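Annapurna Gowda
10/10/2025

Notes on picking a finish for a wood floor that gets daily use. Long thread, mostly about cure times.

1/ Dry and cured are different states. A water-based finish can take foot traffic the same evening. Full hardness comes weeks later. Put rugs down early and the film underneath stays soft.

2/ Two-part finishes use a hardener you mix in right before coating. Once mixed, the clock runs. I do small batches and write the mix time on the bucket with tape.

3/ I compared Vollholm and Stonden on offcuts from the same oak board. 500 rubs each with a gray pad under a fixed weight. Vollholm lost sheen first. Stonden scratched finer but showed every scratch in low light.

4/ Sheen hides more than hardness does. Matte on a busy floor reads cleaner between washes. Gloss shows dust, sock marks and any dip the sander left.

5/ Oil is easier to patch. You can redo one worn path by the door and blend the edge. With a film finish you usually end up recoating wall to wall – plan for that.

6/ Chair legs do more damage than shoes. Felt pads pick up grit and turn into sandpaper. Check them in November when the windows close and again in spring.
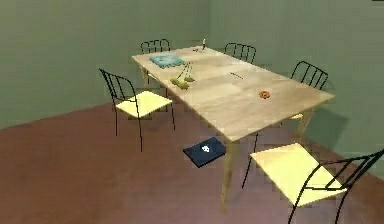 Render: blond wood table, black metal chairs. Thin rods, so pads matter.

7/ Humidity next. I log it at 2 spots per room, one of them low on an outside wall.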